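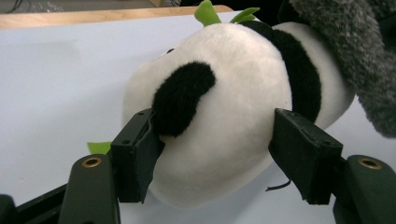 Dye transfer in the home wash is mostly a matter of time and water, according to the senior textile technician at Bellum, a small contract laboratory that tests fabrics for makers of bedding and children's clothing. The technician has worked on colorfastness for most of a career and dislikes the word "bleeding," which covers at least two separate faults. In one, dye that was never fixed to the fiber dissolves and goes down the drain. In the other, the same loose dye settles on something paler. A plush panda shows the second risk plainly, with a fuzzy black ear set directly against a white head. "You can't sort that into two loads," the technician said. "Whatever comes off the black has a very short trip to the white."

Print this page | E-mail this article

The lab's current work is on cotton sheets. A client, Wesia, sells a dark blue set with a white border, and wanted to know how the border would look after a year of normal use. Bellum washed 504 swatches, each with a strip of undyed cotton stitched to one side, and graded the strips against a gray scale under fixed lighting.

"The first wash did most of the damage," the technician said. "After the third it was hard to measure anything."

Detergent made less difference than expected. Water level made more. Machines that use very little water concentrate the loose dye, and a load left sitting after the cycle gives it time to move. Swatches taken out within 15 minutes graded well. Those left in the drum for 90 minutes were lower by half a grade, and the worst marks ran along folds where the cloth had been pressed together.

I asked about salt and vinegar, both of which are still recommended for setting color in new clothes.

"Salt is used in the dye bath for some cotton dyes, so people assume it works afterward. It doesn't fix anything at that point. Vinegar belongs with acid dyes, on wool and silk and nylon. On a cotton sheet you have made the laundry smell."

Color-catching sheets got a more patient answer. They do pick up dye that is floating in the water, and the lab has measured it. They do nothing for two parts of one item that lie in contact while damp. For those the technician advises a cool wash, a full spin and drying flat, with a white towel between layers if the item folds on itself.
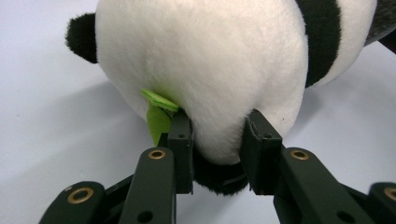
Plush panda: black and white pile on the same toy.

Light is the other half of the job. Samples from Tumus, an outdoor cushion maker, had been in the lamp cabinet for 21 days when I visited in December. The red had faded and the tan had not, at least to my eye. The technician would not confirm this before grading.

"Everyone wants a number of years. I can tell you how one fabric compares with a reference fabric under one lamp. A porch in the desert is a different test."

The grading is still done by eye. Bellum owns a spectrophotometer and uses it for plain cloth – towels and anything with a raised surface scatter the reading, and the results shift when the fabric is turned. Two people grade each strip separately. If they differ by more than half a step, a third looks at it without seeing either score.

A new wash series for Mahuika, which makes printed aprons, begins next. The prints are pigment, held on the surface by a binder, and will be tested mainly for rubbing.

"Different problem," the technician said. "It wears off like paint. At least it doesn't go looking for your shirts."

Print this page | E-mail this article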